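June, 7:40 in the morning. Second set of finger tests before breakfast. Fan on low, window open.

Yesterday's comparison was between the stock fingers and the slotted ones from Jilmont. The stock set is stiffer at the tip and better on hard edges. On thin cotton it slides off the hem unless the approach is nearly flat. The Jilmont set bends along the slot and keeps more of the pad on the cloth. I logged 72 hem pinches per set, same three shirts, same order. Slips went down with the slotted fingers, mostly on the lighter fabrics. On denim I saw no difference worth writing down.

Trigger travel is still too long on the Cârstea handle. By the end of an hour the index finger is doing all the work and the closing speed drifts. Fuad Tefera suggests a shorter link and a softer return spring. I have the link, not the spring. Will try the link alone first so that only one thing changes.

Controller notes. Flutgate build 2 holds the width reading steady after a warm start, but a cold start still gives an offset at full close. Re-zeroing with the fingers shut clears it. The older build did not need this. I have added the step to the top of the checklist and will send the log to Jindano tonight.

Storage stands at 2,633 clips, of which 900 are from the old finger set and should go in a separate folder before anyone trains on them. Mixing the two would hide the effect I am trying to measure. The file names do not carry the finger type – my mistake in April, fixed now.

Unit 005 is on the slotted yellow fingers. Clothes are on the bed, white shirt across the middle, black garment on its right.

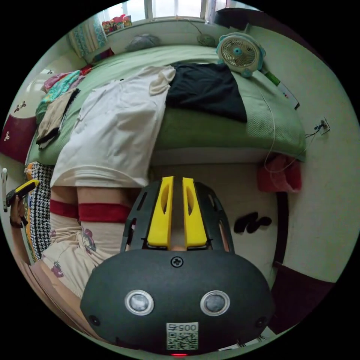 Is a softer finger always the better choice for cloth? Only when the grip is on a thin edge; for a thick fold or a heavy garment the stiff finger holds its position better and gives a cleaner width reading.

Left to do: fit the short link, repeat the cold start check, rename the April files. Order two springs. Ask Fuad which wire gauge he used.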